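22 de junio de 2024

Día de mudanza, o eso dice el papel que me dejó Carrilho, la empresa de transportes, que es muy de dejar papeles. El camión viene a las nueve. A las once sigue viniendo. He desmontado la cama demasiado pronto y llevo dos horas sentado en un rollo de alfombra, con la dignidad de un faquir jubilado.

Me quedaba por vaciar la despensa. La había dejado para el final convencido de que estaba casi vacía, porque yo soy persona de comprar al día, mercado, cesta, todo eso. Mentira. He sacado comida para un submarino.
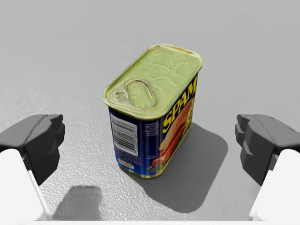
Lo de acumular conservas me viene de familia. En casa se compraba en lata por si acaso, y el acaso no se concretaba nunca: podía ser la nieve, una huelga o una visita con hambre. Yo me reía de aquello. Luego me fui a vivir solo y en octubre ya tenía el primer estante lleno. El SPAM es el colmo, con su tapa entre verde y dorada y esa anilla tumbada encima, tan segura de que un día la necesitaré. No me gusta el SPAM. No recuerdo haberlo comprado y, sin embargo, lo he envuelto en papel de periódico como si fuera la porcelana de la abuela.

La etiqueta de la caja dice COCINA, URGENTE. Escribí lo mismo en todas las demás.

Mediodía. Llaman de Carrilho. Que si el piso nuevo es el de la calle Caneck o el de la plaza Caneck. Le digo que la calle, número 19. Silencio. Que ellos están en la plaza. Que si en la plaza no me iría bien. Le explico que el contrato lo firmé por la calle y que le he cogido cariño a la idea. Suspira. Me cobran 200 euros por el servicio y cinco más por «desvío», total 205, y me lo dice con voz de estar haciéndome un favor.

Mientras espero, repaso lo que no cabe: una lámpara Akus que parpadea desde que la compré, la yogurtera, tres paraguas y un perchero con más años que yo. Las cajas de plástico Plasex, en cambio, han salido buenas. Anoche me senté en una a cenar y aguantó, aunque hizo un ruido que prefiero no interpretar.

Cuatro de la tarde. Se han llevado todo. Dos chicos muy amables y muy callados, que bajaron el sofá por la escalera sin decir una palabra y luego discutieron diez minutos por una silla plegable. He barrido. Debajo de la nevera había una moneda, un imán y una lista de la compra que empezaba por «latas».

Me he asomado a cada cuarto por última vez, esperando una emoción a la altura. Ha venido una pequeña, en el pasillo — y ganas de ir al baño, con el papel higiénico ya camino de la calle Caneck. O de la plaza.
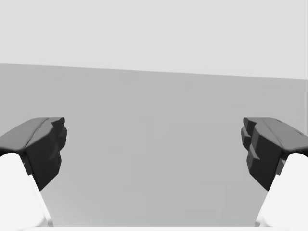
Noche, casa nueva

Ha llegado todo menos el colchón. Duermo en la alfombra. Los vecinos de arriba tocan algo, creo que el acordeón, creo que por primera vez. He cenado pan con aceite de pie, junto a la ventana, porque el abrelatas va en una caja que dice COCINA, URGENTE y hay que ver cuál. Mañana llamo a Carrilho por lo del colchón y pregunto, de paso, por los cinco euros.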